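Wednesday, just after 9 pm

The wallpaper question, continued. Pui-shan says blue brick is "a commitment". I say a brick that comes on a roll is the least committed brick there is. 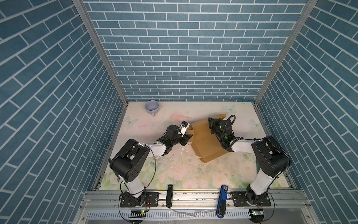 Blue brick, pale mat, cardboard box, one cup.

I have been looking at that wallpaper on and off all day and I've gone from disliking it to defending it. The bricks are a blue-grey no brick has ever been, with thin white lines between them, and on the side walls they run off on the diagonal so that if you stare long enough you feel you're in the corridor of a mid-priced ferry. Pui-shan wants to do the wall behind our laundry tub in the same sort of thing. I priced it at Saber this afternoon. $27 a roll, and the man there told me to buy one more than I'd need, which he would.

The mat is another matter. Cream, with pale blue butterflies, washed-out roses along the front and a few pink smears across the middle that I took for a spill until Pui-shan explained they were brushstrokes. She calls the whole thing restful. I call it my Aunt's spare room, 11 years on. It's scuffed too, and there are little white bits all over it, worst right in front of the box. Cream was never going to be a good colour for a surface that has to do any work. I said so about the Cleromgate rug as well, before we bought the Cleromgate rug, and look at it now.

I do like the cup. White outside, a bit of lavender inside, tucked into the back left corner well clear of everything, where a cup ought to be. Mine lives on the arm of the couch and has been over twice since Sunday.

Our own boxes are still in the hall. We did two after tea. The first said KITCHEN and held bath towels, the Flitent catalogue and a single gumboot. The second said nothing and was all jars. Pui-shan wants to flatten each one as we go and I want to keep the good ones, so we now have a pile of good ones, which she has started calling the collection.

Ollent rang at ten to six to say the shelving is delayed again. About 200 screws have turned up ahead of it in a padded bag, so we can at least sit and admire those.

Must measure behind the tub before the weekend. Can't find the tape. Probably in a box marked LINEN.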